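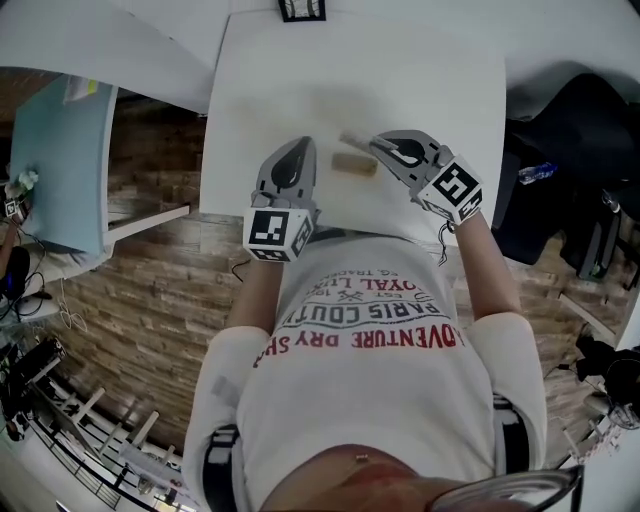 Two small pieces on the white table, the one in front a light wooden block.

On Friday I visited the open day of the Skudura wood workshop in Gurnside. I work with furniture for many years, but mostly in the office, so I was glad to see again how the boards are cut and dried.

The bus from the station was late and I missed the welcome coffee. Our guide, Rhydian Prydderch, had already started in the timber yard. He explained that the firm buys maple and ash from forests in the region and keeps the boards outside under a roof before they go into the kiln. The kiln holds 800 boards and runs at 42 degrees in the first stage. I asked why so low, and he told me that fast drying makes small cracks inside the wood, which you discover only when you plane it.

After this we went to the sawing hall. It was very loud and we received ear protection, but mine was too big. I liked more the small room behind it, where they sharpen the blades by hand. An older colleague there let us feel the difference between a new edge and a used one on a piece of scrap.

The shop sells offcuts in bags for $5. I took two bags of maple for my nephew, who builds little bridges from everything he finds. The canteen had a good lentil soup, but the bread was finished before one o'clock.

The next open day is in July. Parking is behind the Flores garden center, and the entrance is on the side street.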